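Budgeting for the second gripper

The arm is the easy line in the budget. At Mofokeng, a contract laundry that folds restaurant linen, Soledad Ledesma priced hers in an afternoon. The parts that attach to it took until December.

Fingertips wear. Her team logged 1289 grasps on woven cloth before replacing the first pair, and she now plans for 19 pairs a year. Spares are ordered with the arm, on the same purchase order, and stored by the cell.

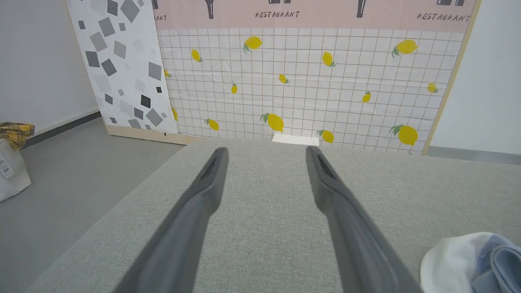
Photo: Dagim Gidey / Mofokeng

Two-finger grippers suit crumpled cloth if the opening is wide enough and the tips are slim. Printed backdrops, such as lemons on a tile grid, cost little and show early whether the vision software copes with a busy background. Ledesma put 212 dollars against them.

Integration is the larger sum. Mivel and Hetevora both quoted by the hour, and the lower bid left out wrist camera calibration - over 82 hours of work once it was added back. Yolanda Sepúlveda, who handles purchasing, asks for that line in writing before she compares totals.

The second cell is due for quotes in spring, with the same fingers and a longer table.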